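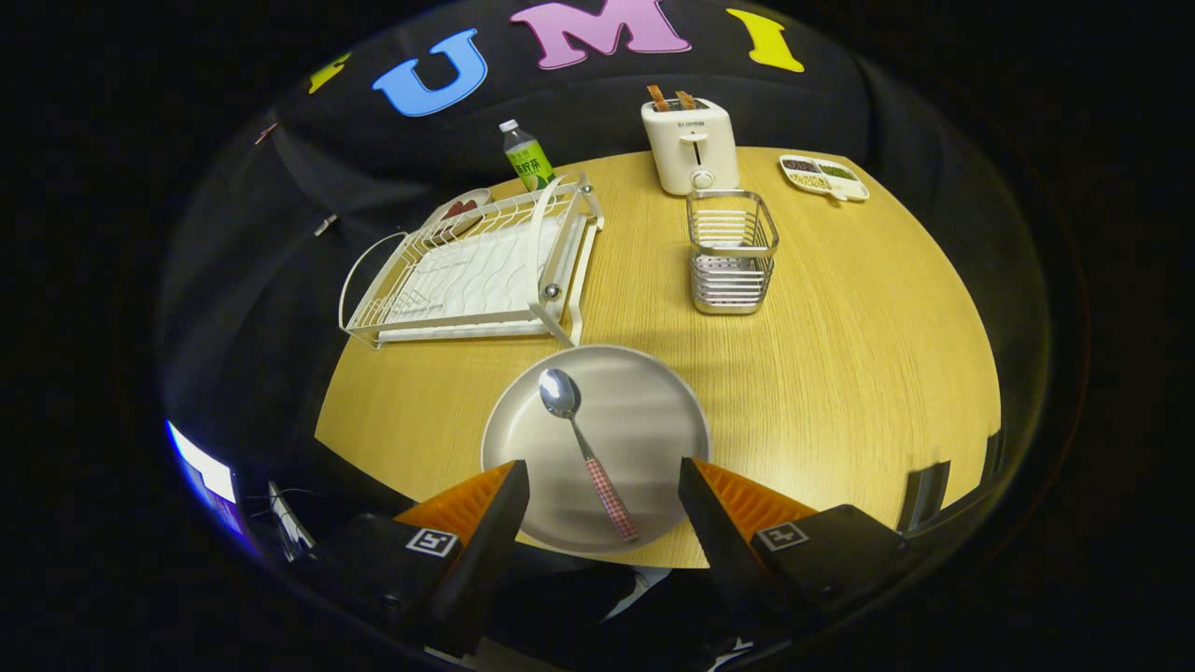

Que en una mesa redonda no cabe un desayuno en condiciones es lo que lleva años oyendo Tanko Babalola, y lo repitió él mismo en la presentación: «En mi casa se quitaba el tostador para poner los platos. Y luego al revés».

NOTA DE PRENSA
14 de diciembre de 2019

Sostdale presenta Iyamu, su propuesta para desayunar en poco sitio

Sostdale lanza Iyamu, selección de menaje para cocinas pequeñas y mesas redondas. 12 conjuntos, venta por separado o completos. A partir de febrero en la tienda de Clumley y por encargo.

La idea, sencilla: que todo lo del desayuno se quede en la mesa. El tostador blanco de dos ranuras, al fondo. El escurreplatos de alambre blanco, a un lado, con su bandeja ondulada. Delante del tostador, el cubertero de acero inoxidable. Y el plato cerca del borde, con la cuchara de mango a cuadros rosas y blancos, que es lo que mas preguntaron los asistentes. Para picar, bandeja blanca con compartimentos.

«Los cuadros rosas casi se caen del catálogo, menos mal que no», comenta Nneka Danladi, responsable de la selección. Salamatu Tamuno, de compras, insiste en otra cosa: piezas claras, fáciles de combinar con lo que ya hay en casa. Nada de renovar la cocina entera.

Precios. Conjunto básico (plato, cuchara, cubertero), 33 euros. Con escurreplatos, 80. Completo, tostador y bandeja incluidos, 175. La mesa no entra en el precio, se pide aparte.

Reservas abiertas desde hoy en la tienda. Los encargos se sirven por orden de llegada; los de fuera de Clumley los reparte Zikevden, portes a consultar. Cambios de color en la cuchara: de momento no, se esta estudiando.

Aminu Oyelaran atenderá a los medios en la tienda, mañanas solo. Hay muestras para ver y tocar, no para llevarse. Quien necesite fotos en alta o la lista completa de piezas, que la pida al departamento de prensa de Sostdale, a la atención de Csaba Kozma. Se ruega indicar medio y fecha de publicacion prevista.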